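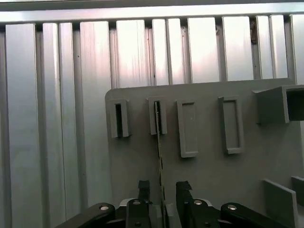

Removal, Storage and Refitting of Memory Modules in Desktop Computers
Final Project Report
Submitted by Busisiwe Pretorius and Satish Saxena
Hardware Maintenance Course, Villness Technical College

1. Introduction

Desktop computers that are withdrawn from offices are often still in usable condition. Before they can be issued again, their memory must be checked, and in many cases exchanged. The work is simple, but it is done with small parts that are easily mixed up or put down in the wrong place. The present project looked at how the memory of a desktop tower can be taken out, kept in order and put back on a shared workbench.

The project was carried out in the hardware laboratory of the college. The towers were supplied by Sandhu Office Returns, which passed on 37 machines at the start of the term. The project covered memory only. Processors, drives and power supplies were left for the groups working on those topics.

2. Holding Small Parts

In the first weeks, modules were laid on an anti-static mat next to the tower. This was found to be unsatisfactory. A mat gives no fixed position to a part, and two modules from different machines look the same once they lie side by side. Labels were tried next, but adhesive labels left residue and had to be removed again before refitting.

The group therefore decided to work with upright slots. A part that stands in a slot has one position only, and it can be gripped by its upper edge without touching the contacts. The slots are raised above a flat gray backing, and their openings are narrow enough for a thin part to stand without leaning far to either side.

Slots of more than one shape were compared. A tall opening guides a long part well, although the part must be brought in straight. A short housing is easier to reach but gives less support. The gray plastic fixture used for the comparison has both kinds close together, with an L-shaped bracket at one end. 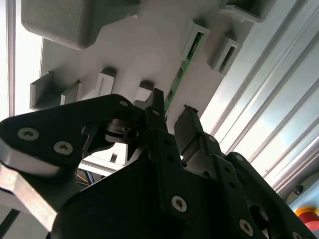

Figure 1. Slotted tabs and small slot housings on the gray plastic fixture.

The molded surface is slightly glossy, and under the bench lighting the pale tabs were difficult to tell apart from some angles. Several members of the class asked for the openings to be marked. A strip of dark tape was considered for this purpose, but it was not applied during the project.

3. Preparing the Tower

Each tower was disconnected from the power supply and from all external cables before it was brought to the bench. The side panel was taken off and stored on the shelf below. The tower was then laid down with its open side facing up, so that the motherboard could be reached from above.

The worktable has a surface of aluminum rails with slots between them. It is level and does not give way under the weight of a tower, but a dropped screw will find its way into a slot – a fact that cost the group a good deal of time in October. Screws were afterward placed in a lidded tin.

Before any part was touched, the group made a short record of the interior. The record listed the memory slots in use, the cards fitted, the condition of the cables and any visible dust. In the Dell tower used for the main trials, the power supply occupies the lower part of the case, and the drive bay lies to its right. The memory slots are next to the processor area, so that the hand has to work close to parts which should not be disturbed.
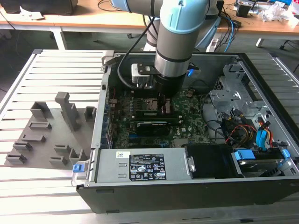
4. Procedure

The following procedure was agreed on after the first trials and was used without change until the end of the project.

1. Touch bare metal on the chassis, and fasten the wrist strap.
2. Move loose cables away from the memory slots. Do not unplug them.
3. Open the retaining clips at both ends of the slot.
4. Lift the module straight up, holding it by its edges.
5. Place the module in the storage slot that matches its position on the motherboard.
6. Inspect the empty slot for dust and bent contacts.
7. Line up the notch of the module, and press evenly until the clips close.
8. Enter the result in the record and have it signed by a second person.

Step 5 was discussed at length. Mr. Saxena proposed that storage slots be numbered from left to right in all cases. Ms. Pretorius preferred to follow the order printed on the motherboard, as this differs between models. The second option was adopted.

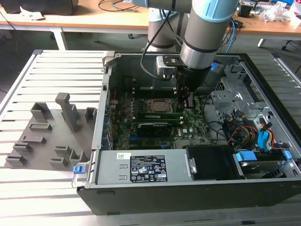 Figure 2. Open Dell tower on the worktable, with the processor seated and two memory modules in parallel slots.

5. Results

A total of 60 removals and refittings were recorded. Of these, 20 were made with the mat and the remainder with the upright slots. Modules were returned to the wrong position on four occasions with the mat and once with the slots. That single error occurred when two students changed places during step 5.

The time needed per module was nearly the same for both methods. Refitting took longer than removal throughout, mainly on account of step 7. Students who had not done the work before tended to press on one end of the module first – the clip at the other end then stayed open.

6. Recommendations

The group recommends that the upright slots be kept at the bench and that their openings be marked in a dark color. A budget of 400 dollars has been requested from the Rekell Fund for a second bench set and additional wrist straps. The record sheet should be shortened, as the cable section was rarely filled in completely. Future groups may wish to repeat the trials with smaller cases, in which the drive cage leaves less room for the hand.

The record sheets are kept with the Jirnura binder in the laboratory office.

Contact the Hardware Laboratory | © Villness Technical College | Back to top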